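The Board

Ludger Heitmann had promised himself that the board would be finished by Saturday, and as it was already four in the afternoon and the kettle had been on three times, he supposed he had better get on with it.

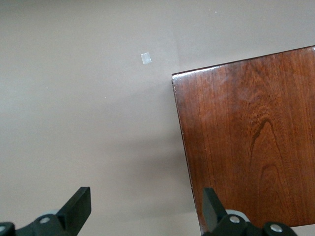 It was to be a present for his sister, who had moved in May to a flat above the chemist's in Usow and who had, so she told him on the telephone, nothing decent to cut bread on. She had not asked for anything. She never did ask, she only mentioned, and then she talked on for a good while about the neighbours and the price of plums, so that you were halfway through washing up that evening before you understood what you had been told.

He had bought the wood from old Tiedemann, out on the Kolon road, who wanted 15 for it and would not hear of less, though they had been at school together and Ludger had once carried him home with a twisted ankle. It had been part of a wardrobe, Tiedemann said, and before that, if you believed him, part of a boat. Ludger believed in the wardrobe. He had taken it home on the bus, wrapped in a towel, and a little girl across the aisle had asked him whether it was a baby.

The varnish had been the trouble. One coat had gone on beautifully, and the second had come up in ripples because he would keep the window open to hear the blackbird, and he'd had to rub it all back and begin again. But now it had come up a proper reddish brown, the colour of strong tea held up to the light, and when he ran his thumb along the edge he could find nothing to complain of, and he did look for something.

What remained was the wrapping. He had a roll of brown paper in the hall cupboard and a length of good string saved from a parcel, and he went to fetch them, and on the way he found the letter.

It was lying under the string, in her handwriting, years old. She had written it the winter she worked in Pruvlow, when she was lonely and sent him pages and pages. He sat down on the bottom stair and read all of it -- the landlady with the parrot, the tram that broke down on the bridge, the soup she had tried to make from their mother's recipe. "It doesn't taste of anything," she had written, "and I think it must be the board. Mother's board had a hundred years of onions in it."

Ludger laughed out loud, alone there on the stair. Then he read that line again and was quiet for a bit.

He had forgotten their mother's board altogether. It had been a dark, thick thing with one corner burnt by a pan, and it had stood behind the tap all their childhood, and where it had gone when the house was sold he could not have told you for 700 in the hand. Well, this one had no onions in it yet. It would have to start from the beginning, as everything does when you carry it up to a new flat.

He folded the letter along its old creases and tucked it in his shirt pocket -- he would take it with him, she would like to hear about the parrot again. Then he got up, rather stiffly, found the scissors, and remembered that there were onions in the larder, a whole net of them, and that his bag would surely hold two or three.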